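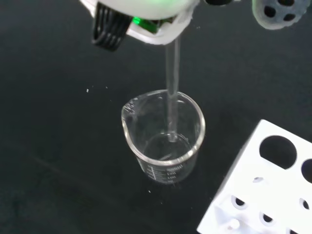

Stirring rod

A stirring rod, also called a glass rod or stir rod, is a piece of laboratory equipment used to mix liquids, or solids and liquids, by hand. It is a solid cylinder, usually of glass, somewhat longer than the vessel it is used with and a little thicker than a drinking straw is wide at its narrowest. Stirring rods are used mainly with beakers and flasks in teaching, preparative and analytical chemistry.

Construction

Most stirring rods are made of borosilicate glass, the same material used for most beakers. Soda-lime glass is cheaper and is found in school sets, but it tolerates sudden changes in temperature less well. Rods of polypropylene and PTFE are used with hydrofluoric acid and strong hot alkalis, both of which attack glass.

The ends of a glass rod are fire polished. A freshly cut end is sharp and will scratch the inside of a beaker, and a scratched beaker is more likely to crack when heated. To polish an end, the rod is turned slowly in a burner flame until the edge softens and rounds off, then set on a heat-resistant surface to cool. Some rods have one end flattened into a paddle or button, which can be used to crush soft lumps.

A rod fitted at one end with a short sleeve of rubber is known as a policeman. It is used to loosen and collect precipitate from the walls of a vessel.

Choice of length

A rod should stand above the rim when its tip is at the bottom of the beaker, so that it can be held clear of the contents. A rod that is much too long is top-heavy and can tip a small, lightly filled beaker. As a general guide, the rod should be one and a half times the height of the vessel.

Use

Mixing. The rod is held near the upper end and moved in a circle, with the tip kept just off the glass where possible. Striking the walls or base adds nothing to the mixing and may chip the rod or star the beaker. Small volumes are stirred slowly, as the liquid climbs the wall easily and leaves solute behind above the waterline. Any such residue is rinsed down with a little solvent from a wash bottle.

Dissolving. The solid is added in portions, with stirring between them. When a solution is to be made up to an exact volume, the rod is rinsed into the beaker before it is removed, and the washings are kept with the solution.

Pouring. The rod is laid against the spout of the beaker and the liquid is allowed to run down it into the receiving vessel or filter funnel. This prevents drips from running back along the outside of the beaker. The lower end of the rod should rest against the thick side of the folded filter paper.

Spot testing. A drop is carried on the tip of the rod to a piece of indicator paper. Paper is not dipped into the beaker, where it could contaminate the contents.

Inducing crystallization. Scratching the inner wall of a vessel below the surface of a supersaturated solution often starts crystal growth. An older beaker is generally set aside for this purpose.

Relation to the beaker

The printed graduations on a beaker are approximate and are not used for measurement where accuracy matters. A rod left standing in the beaker raises the level further, and the error is greatest in narrow vessels with little liquid. Volumes should be read with the rod out.

Cleaning and storage

Rods are washed with detergent, rinsed with tap water and then with distilled water, and dried upright or on lint-free paper. They should not be laid directly on the benchtop between uses. A clean watch glass is the usual rest. Clear rods are hard to see on a cluttered bench and roll easily, and most are broken in this way. Chipped rods are discarded as broken glass or cut back and polished again.

Alternatives

Magnetic stirrers are preferred for long or heated mixing, and overhead stirrers for thick liquids. Test tubes are normally mixed by flicking or with a vortex mixer, although thin rods are made for them.

See also

Beaker
Magnetic stirrer
Policeman (laboratory)
Watch glass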